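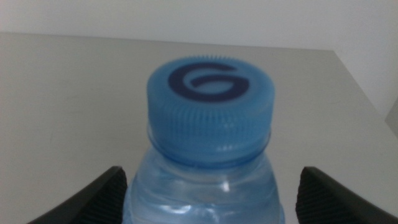
Water bottle held between the two ribbed fingers of the gripper, cap upwards.

1/5 Mirndale has begun its review of the Zultuline gripper kit, offered by Hrnčiar to small packing and bottling sites. Findings will be posted in this thread.

2/5 The kit comprises one gripper, 2 pairs of fingers and a wrist camera. Setting up took a morning. The printed guide is clear, although the section on cabling should be longer.

3/5 Thin plastic bottles are a fair test of grip force. In our first run of 144 lifts at the Millesex workshop, the default setting dented several bottles. A lower setting, saved as a preset, gave better results.

4/5 Hrnčiar advises changing the finger pads after some 3,000 lifts. We have not reached that figure and cannot yet comment on wear.

5/5 Cap removal will be tested from Tuesday. Sites wishing to borrow the kit after the review may apply to Mirndale by the end of June.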